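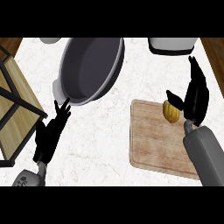
Illton Film Weekend
Home
Program
Tickets
Getting here
Frequently asked questions

Hello, and thank you for thinking of spending a few days in April watching movies with us! We get a lot of the same questions every year, mostly by email and mostly late at night, so we have gathered them up on this page. Have a look through before you write, but do write if you're still puzzled. We like hearing from you.

What exactly is the Illton Film Weekend?

It's a small festival for movies that never got much of a run in theaters, or never got one at all. We show features and shorts from all over, with a soft spot for slow ones, odd ones and first ones. It begins on Friday evening and goes on until we run out of reels, more or less, and there's usually somebody in the foyer who wants to argue about what they just saw (often that somebody is one of us).

Where do the screenings take place?

Most of them are in the main hall of the Istico, the old single-screen theater on the square. It seats 200 and has a proper balcony, which we open for the evening shows. The shorts and the talks are in the upstairs room, which seats 50 and fills up much faster than people expect. If there's a shorts program you have your heart set on, please come up early, even if you're holding a pass.

Do I need a pass, or can I buy single tickets?

Either is fine. A pass gets you into everything in the main hall, plus the upstairs room as long as there are seats. Single tickets go on sale online once the program is up, and we always hold a few back for the box office on the day, so don't lose heart if the website says a show is full. We have seen people walk in with two minutes to spare and get the best seat in the balcony.

Who chooses the movies?

Alasdair Urquhart has put the program together since the first year, with help from three of us who watch everything that's sent in and then write him long notes. He has the last word. We don't always agree with him – there are a couple of decisions from past years that still come up over dinner – but it does give the weekend a flavor of its own, and we would rather have that than a program everyone sort of likes.

What is the opening movie this year?

We open with Kaltemari, a quiet and rather strange drama about two sisters running a ferry on a lake that is drying up. There is very little talking in it, and the music doesn't come in until well past the halfway mark, so it's one to see with a good sound system and no phone in your hand. A few of us had to sit in the car for a while afterward. 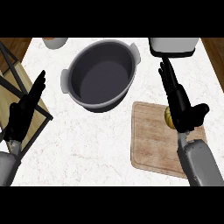
Are the foreign-language movies subtitled?

Everything that isn't in English has English subtitles, including the shorts. The main hall screen is set fairly high, so you should be able to read them over the heads in front from almost anywhere downstairs. The very front row is a bit of a neck-stretcher, and if you have trouble with small print we would suggest sitting toward the middle.

What is the Leitão strand?

That's our name for the late shows, which start at 10 p.m. and tend to be the louder, bloodier or sillier end of what we've been sent. There are no introductions and no discussion afterward, just the movie. The audience does sometimes talk back to the screen in these, and we let them. If you prefer a hushed room, the afternoon shows will suit you much better.

Can I bring my children?

You can, to anything marked with a star in the program. For the rest, please read the notes under each title before you decide. A lot of what we show has never been given an official rating, so we write our own notes on language, violence and so on, and we try to be plain about it. Babies are welcome at the first show of the morning, when we keep the sound down and leave some of the lights on.

What happens if I arrive late?

We let latecomers in during the first few minutes of a feature and then only at the back. For shorts programs you can slip in between films, and the person on the door will tell you when. We don't run trailers or ads, so the time printed on your ticket is the time the movie starts.

How do I send in a film?

Submissions for next year open after the festival is over and we have all had some sleep. There is no fee. Send a link and a few lines about yourself through the form on the contact page, and please don't mail us discs, however nicely wrapped. Everybody gets a reply, though it may take us most of the summer.

Contact
Program
Back to top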